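October 29, 2024
Notebook, bench 2, Gulley workshop

Incense for the parish order, batch 7. The recipe sheet from Fimeck says to cure the grains 16 days before dusting. I don't believe the number. The March batch got 36 days in the same drawer and the grains still stuck together in the tin, so either the drawer is too damp or the resin isn't what the label claims. My money is on the resin.

Burned two grains on charcoal this morning, one from the Fimeck lot and one from the old Cakholm lot. Fimeck starts sweet and goes to scorched sugar very quickly. Cakholm stays clean to the end. The supplier calls them the same grade. Would like to see what they grade by.

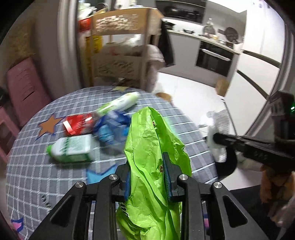
Rose oil next. Kaneko's sheet says "suitable for liturgical use," a phrase that means nothing to me. Suitable how? It smells like hand soap straight from the vial and slightly less like hand soap in the grain. Cut it to half and kneaded a small test piece. Too greasy to roll, added more powder, then too crumbly. Left it under a cloth.

Somebody wrote in the margin of the last entry that the feast day incense "carries farther" in the nave than the plain. Has anyone tried both from the back pew without knowing which was which? Until then I'm treating it as a rumor. 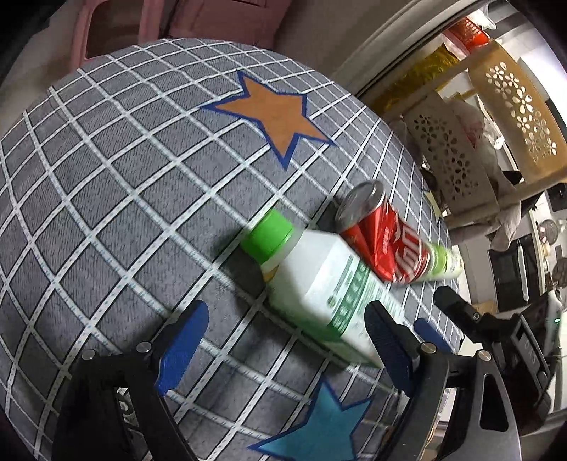 Bottle and red soda can, both on their sides.

To do: weigh the drawer samples again, ask Cakholm if they have any of the old lot left, relabel the tins. Don't dust batch 7 until a grain snaps clean, whatever the sheet says.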